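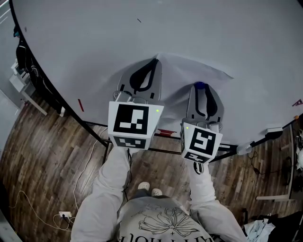 Both grippers on the round table, small blue piece in the right one

Is the Bralletti handheld gripper kit worth it for a beginner?

I've been eyeing the Bralletti two-hand kit for recording demonstrations at home — folding, picking up small parts, that kind of thing. The pair with marker cubes is listed at $1,267 and the bundle with the tracking camera is $2,279. I have a decent desktop and zero robotics background. Does the tracking hold up? Do your arms get tired? Anything you wish you'd known first?

3 answers

Estrella Magaña, Wedotville
I love this kit! That's my setup in the photo. The fingers are the best part. They have curved black pads inside and they'll take hold of really small pieces, way smaller than I expected from the product page. I do most of my sessions standing, with the grippers resting on the table between takes, and I can get through 40 takes before my wrists start complaining.

Tracking is great as long as the markers stay in view. Mine drops out when I roll my wrist too far inward, so I practiced slower turns for an evening and it got a lot better. Check that the light on each cube is green before you hit record (I lost a whole batch in June by skipping that). Also, a white table under bright lamps gave me glare, so I moved the lamps — five minutes, big difference.

I'd start with the plain pair. You can add the camera later and the software picks it up fine.

drenard_fan
get the Drenard one, cheaper

Arellano
Mostly agree with Estrella. Two gripes: the manual is thin, and the calibration page assumes you already know which marker goes on which side. Label them yourself. Support did answer me within 48 hours and sent a better PDF. I haven't used the Drenard so can't compare. Fabric is harder than small parts, by the way, so don't start with shirts like I did.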